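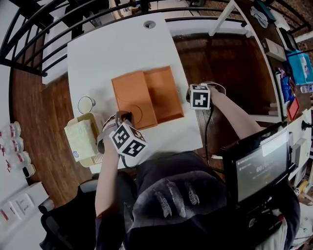
Small stuff on a shared work table — trays or drawers?

feather_hoodie
Our table is plain white with one grommet hole and no drawers. Small things pile up on it all day. I started using a shallow orange tray with a flat panel in the left half, and a cream box next to it for the spongy-looking block. Is an open tray enough, or should I get a drawer unit that goes underneath?

Driss Ouali
Open tray. If people have to pull a drawer they leave things on the table. We had drawers at the Ikville office and they filled up with dead pens.

mezz_rail
Disagree. Open trays collect dust, and on an upper level with a railing anything that rolls can end up downstairs. Get drawers, 40 cm deep at most.

Driss Ouali
Things roll off tables, not out of trays.

mezz_rail
Depends on the tray. Shallow ones tip when somebody catches the edge with a sleeve.

Rania Tahiri
I'd keep the tray and take the panel out. A loose panel lying in the bottom just hides what slides under it. Also move the glass cup. It's right beside the box and it will get knocked.

feather_hoodie
The panel stays for now, I like having two halves. Cup is a fair point. What about bottles? I have clear ones with red labels lying on the white surface to the left.

Rania Tahiri
Stand them up on the shelving unit if there's room.

gaber_st33
Drawer units at the Stultilville surplus place were 33 dollars in September, used. Measure the legroom first, mine hit the armrest of the chair.

mezz_rail
Same here, had to lower the chair. Still prefer drawers.

feather_hoodie
Going to try a second tray first and will post back.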